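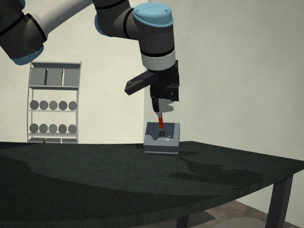
*The simulated arm with a red peg, just over the square hole in its block.*

**Pegs first, people later: the new arm at Pestell**

30 May 2020

I popped in on the Pestell assembly shop expecting to see a shiny new robot on the bench, and what I got was a screen. The arm itself doesn't arrive until November. Until then the team is working with a computer version of it, trying out the job that has given everyone on the line sore thumbs for years - putting pegs into holes.

If you've never done it, it sounds like nothing. Pick up a peg, find the hole, push. But a full shift at Pestell means 3000 of them, and the fit is tight enough that you feel it in your wrist by lunch. One of the women on the line told me she opens jars with her left hand now and has done for ages.

The software side comes from Curel, a small firm that builds practice setups like this one so the programmers can get it wrong as often as they like without bending anything expensive. I watched them nudge the approach angle a tiny bit, run it, pull a face, and nudge it back again. It was oddly gripping, and I stayed far longer than I'd meant to!

So what happens to the people? I asked, of course, and I got a straighter answer than I was ready for. There are 12 people on peg work at the moment and the plan keeps all of them on. Most will move across to checking and final build, and four will train to set up the arm and sort it out when it jams. The training takes 18 days, spread over the summer, and it's paid at the normal rate. The union rep has that in writing and was happy to wave it at me.

Not everyone is thrilled. A couple of the older hands like peg work (you can chat while you do it, and you can't do that so easily when you're checking parts against a drawing). Somebody else wanted to know who gets the blame when the arm puts one in crooked, and I didn't hear a proper reply to that one. There's some grumbling about the bonus too, which has always been paid on pegs fitted. The managers say a new scheme is coming, but they couldn't show me any figures yet.

The first real trial will be a batch of 600 pegs, with two people from the line standing by and a stop button each. Until then the canteen screen is showing the practice runs at break time, and there's already a sweepstake on how many it drops.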